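Getting the upper half of a small office under control

I spent most of January tidying my desk. Drawers, cables, the pen cup, all of it. And the room still felt messy every time I walked in! It took me far too long to look up. Coats, shelves, lights, the tops of the windows -- I'd ignored everything above elbow height for years.

So I gave it a weekend. My whole shopping list was a packet of Skolla hooks, a bottle of Penatmont glass cleaner, a microfiber duster on a pole and a step stool.

Start at the top, whatever you do. I did the desk first (again) and then knocked a winter's worth of dust straight onto it. Switch the lights off, let the tubes cool, and wipe them with a dry cloth. If your ceiling is ribbed metal, run the duster along the grooves and go slowly. Vents get the vacuum brush. Leave the smoke detector for a light once-over, no sprays.
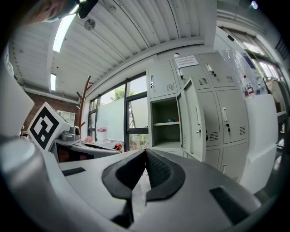
How far from the wall should a tree-style coat rack stand?

Leave 10 centimeters or so behind the longest branch. Coats need room to hang, and you'll want to get a vacuum nozzle back there.

Next, the rack. Take everything off it. I found 2 umbrellas and a scarf I'd already replaced. Put the heavy coats on the low branches and spread them out on opposite sides, or the whole thing will lean. Bags go on the Skolla hooks by the door now, and I love it.

Small wall shelves are trickier because they look so cute full of junk. Mine came from Flurkwood and holds mail, keys and one plant. That's the rule. If something new goes in, something comes out.

Windows last. Dark frames show every speck, so do the frames with a damp cloth before you touch the glass, then work pane by pane from the top. Clear the sill completely first -- moving one jar back and forth gets old fast.

The whole job took me 70 minutes, minus a coffee break. I still haven't dealt with the top of the lockers. Maybe next weekend.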